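Chapter 4
Who Pays for the County?

I used to think local government money was boring. Then I sat through a budget meeting in Derker County one hot July evening (three hours, hard chairs, no air conditioning to speak of) and came out with eight pages of notes and a lot of questions. This chapter is my try at answering them, and I hope it gets you curious enough to go sit in on a meeting of your own!

Let's start with the property tax, which most of you have heard a parent or a landlord grumble about. Derker has 1,842 taxable parcels, and every one of them gets a value from the assessor. The county board sets a rate, the rate is applied to the value, and a bill goes out. Simple enough on paper. But the board doesn't pick that rate out of the air – it adds up what it plans to spend, takes away what it expects from fees and state aid, and whatever is left has to come from property owners. That leftover number is called the levy, and you'll be seeing it a lot.

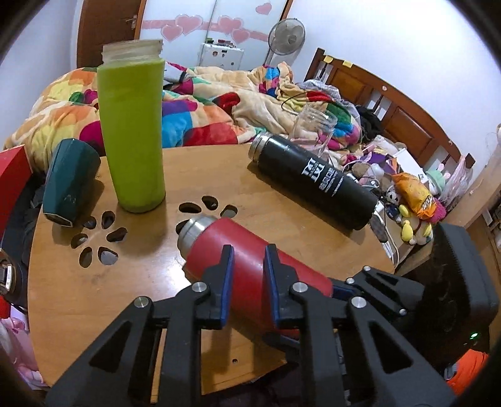
Flollent Azevedo

Now, the levy pays for more than you might guess. In Derker it supports 13 departments, from the road crew to the clerk who files marriage licenses, and they don't get equal shares. Roads and the jail eat up most of it. The library gets a sliver, and I've heard people argue over that sliver for an hour while the jail budget went by in two minutes. Why does that happen? I have my own theory (small numbers are easier to picture), but hold on to the question, as we'll come back to it in Section 4.3.

Before you read on, find your own county's most recent budget. It's usually posted online, and if it isn't, the clerk's office should be able to help you get a copy. Look for the page that lists revenue by source and keep it next to you while you work through Section 4.1, where we'll go line by line through Derker's.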